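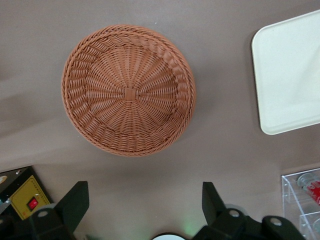

Slide 1. Round basket, woven wicker, seen from above.

Speaker notes: Reading a still life
Hendrik Mahlangu, Disolham Art Society winter talks
Dec 11, 2023

Running time is 45 minutes with questions after. Leave the title slide up while people find seats. Lights down at slide 2, and ask the back row if they can hear.

Opening

Say thank you to the society for having me back. Last time was the July talk on altarpieces, and a few people asked then why I had left out kitchen pictures. So tonight is kitchen pictures.

Start with the word bodegón. It first meant a cheap eating house or cellar. In Spanish painting it came to cover two things: scenes of people cooking and eating, and later any picture of food and vessels. English speakers tend to use it for both, which causes muddle. I will use it for both too, but say which one I mean.

Slide 2. Sánchez Cotán, the quince, cabbage, melon and cucumber

Give them time to look before talking. Count to ten in my head.

Points to make. The window opening is very plain. The quince and cabbage hang on strings, the melon and cucumber sit on the ledge, and the cucumber pokes out towards us. Food was hung up to keep it from spoiling, so the strings may be ordinary household practice. The curve they make is the painter's own choice. The background is black and tells us nothing about the room.

He entered the Carthusian order as a lay brother in the early 1600s. People like to read the paintings as monkish because of this. Point out that this picture is usually dated before he went in. It may still be a religious picture, but the dates don't prove it.

Slide 3. Zurbarán, lemons, oranges and a rose

Three groups in a row on a table. Lemons on a metal plate at the left, oranges with blossom in a basket in the middle, a cup of water with a rose on a plate at the right. The usual reading is that it honours the Virgin, with the water and rose standing for purity and love. Some writers compare the row to objects set out on an altar.

Stay on the basket for a bit. Ask the room to follow the weave along the side. Zurbarán paints the light catching the strands, and the dark gaps between them are doing as much work as the strands. Cover the fruit with my hand on the screen if the projector allows - it didn't in Holetti.

If someone asks about X-rays: yes, there was another dish in the picture and he painted it out. Don't go further than that unless pressed.

Slide 4. Caravaggio, basket of fruit

Comparison only, keep it to 3 minutes. The basket sits right at the front of the ledge and seems to come over it slightly. Leaves are curling, the apple has a worm hole. Very different mood from Zurbarán, where everything is whole and clean. Italian pictures did reach Spain, but I am not claiming Zurbarán saw this one.

Slide 5. Velázquez, old woman frying eggs

Back to the other sense of bodegón, with people in it. He was still in his teens when he painted it. Look at the knife lying across the white bowl and the shadow it throws. Look at the eggs, half set. The boy and the woman don't meet each other's eyes. There is a basket hanging on the wall in the dark at the back, easy to miss on a poor projector, so point at it.

Slide 6. The Cáceres sketchbook pages

My own drawings from the week in Cáceres, 23 pages in all, show two. These are pencil copies and not very good. The reason for showing them is that copying a weave by hand teaches you where the painter took short cuts. Pass the sketchbook round, front row first, and get it back before the break.

Closing

Go back to slide 3 and leave it up. Repeat the main point: look first, then look up the symbols. The symbols are often right but they can stop people looking at the paint.

Questions. Likely ones are price of a good book (recommend the library copy), whether the Zurbarán can be seen in Britain (it is in Pasadena, California), and lemons or citrons. On the last one, both have been argued and I don't have a view.

Handouts: 60 printed, on the table by the door. Spare adaptor is in the side pocket of the Zovley bag.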